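Wander Two-Arm Club Kit
For school clubs, evening classes and student project teams

The Wander kit gives a club two small arms, a pair of black two-finger grippers with a camera at each wrist, and the software to record and replay a task. It bolts to any solid table at least 176 cm long. Schools in Usorville have used it since April for their Saturday robotics class, run by Yaa Acheampong and Effie Yule.

What is supplied
Two arms with grippers and wrist cameras
Table clamps, power supplies and all leads
Two hand controllers for leading the arms
Task book with 11 graded exercises
Spare finger pads

You will need your own computer and the objects for each exercise. The task book lists these, and most can be bought in any stationery shop.

Exercises
The early sheets cover reaching, closing and letting go with foam blocks. Sheet 6 is the scissors tray, which is also the set task in the Eseck Schools Cup. Students work with mixed pairs of scissors and a shallow plastic tray, and must move them between the tray and the table one pair at a time. Handles that overlap are the hard part. Balakrishnan Rodrigues, who wrote the sheet, suggests starting with three pairs and adding more once the team can manage those without a drop.

Sheet 6, scissors and tray, from the wrist cameras:
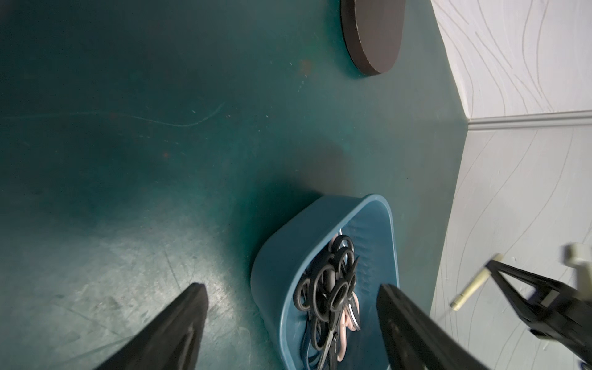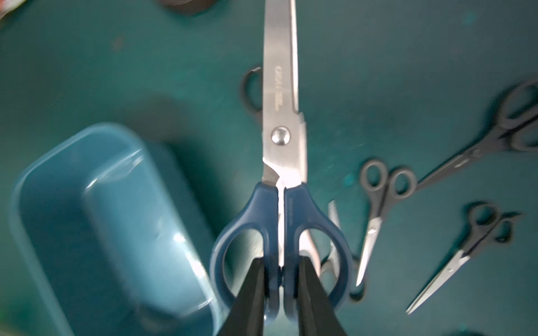
Recordings are saved after every attempt and can be deleted from the same menu. A full disk holds some 3,000 attempts, so a club meeting weekly should not need to clear it during the year.

Care
Wipe the finger pads with a damp cloth. Do not oil the joints. Check the clamp screws before each session and replace the pads when the surface goes shiny.

Hire and purchase
The kit can be bought outright or hired by the term from our Valdebenito depot. Hire includes one morning of training for up to 2 members of staff. For prices and dates, contact Nuria Olmedo in the schools team.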